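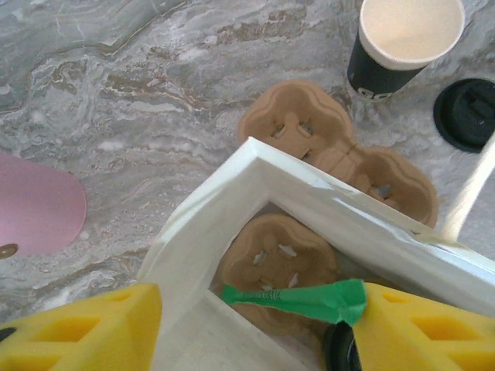
Cup carriers, one in the box and one still on the counter, from the takeout station.

Dear friends of the Cellum project, it has been a good long while since the last newsletter, and I have been promising Suqin Song a proper update on the packing work for so many weeks that she has stopped asking (kindly, as she does everything). So make yourself a coffee, and let me tell you how the collecting is going!

Those of you who came by in October will remember that we were still arguing over what a good example even looks like. A person moves the two arms through a job, we keep the recording from every camera, and later the system learns from the whole pile. That part hasn't changed. What has changed is how much we care about variety. Back then we put everything in the same spot every time, and the arms learned the spot beautifully and the cup hardly at all. Move the cup over by a hand's width and they would reach, with great confidence, for bare counter.

So now the layout gets shuffled before each try, and the person driving is asked to go at a natural pace, pauses and second thoughts included. We have 182 recordings of the takeout job that we are happy to keep, and another 15 that Geetha Gowda has set aside because the ending was trimmed too early. She thinks some of those can be rescued, and I am inclined to let her try.

The gift bag has turned into everybody's favorite and also the slowest thing we do. Paper bends, rope handles wander into the way of a gripper, and two people will go about it in two completely different ways, both of them fine. I used to want one house style for it. I have come around! 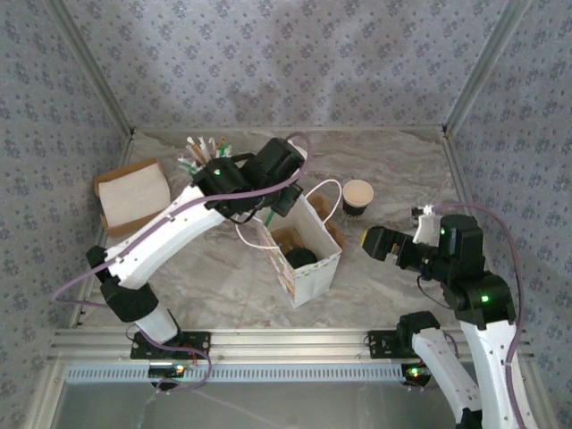
Jianhua Du wrote back to my draft of this item that I am still being too tidy about it: keep the fumbles, he says, as long as the driver recovers from them, since a system that has only ever been shown smooth work has no idea what to do after a slip. Fair enough, and from now on a recovered fumble goes into the keep folder with a note beside it.

The notes, by the way, are where we could use your help. Each recording needs a plain sentence saying what the job was, and after an afternoon of it my own sentences all start to sound alike. If you have a spare hour and like writing short, clear things, please drop me a line and I'll send you a batch of 19 to start with.

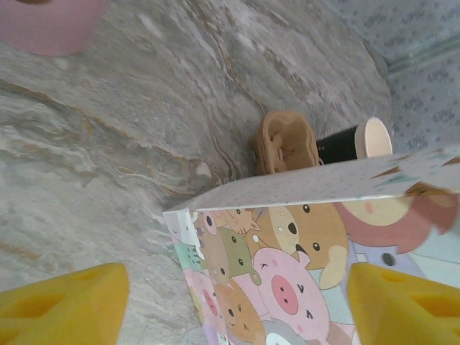 Between the fingers, the box with the cartoon animals.

Godelieve Mertens is putting together the next list of objects, and she would love suggestions for soft, floppy or oddly shaped household things that can stand being picked up over and over. Send them to her or to me, and thank you, as ever, for reading all the way down.

Warmly,
Imani Mercado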